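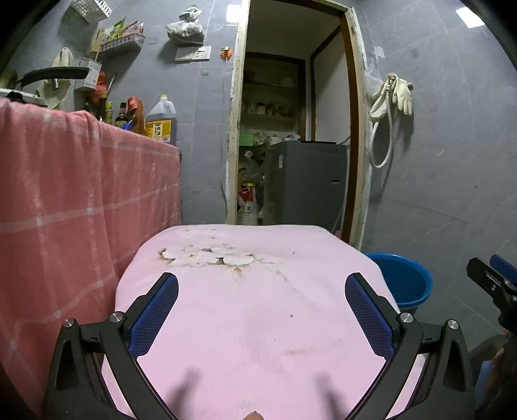 Who Checks the Rulebook?

Skastgate's new guide to gathering training data for household robots runs to 116 pages. Only 13 of them deal with the homes where the work gets done.

The rest is about hardware. Finger pads must be inspected every 20 grasps. Screws get their own chapter. Kitchens, where a folded quilt may share the room with bottles and buckets, get a paragraph telling operators to "use good judgment."

Fawzy, which sells audits against the guide, says more than 310 sites have passed. It won't say how many failed. Plultovska, one of the first towns to require the certificate, doesn't ask.

A rule that everyone passes may be a good rule. I'd like to see a failed audit before I believe it. The next revision is due in October, and the draft adds another chapter on screws.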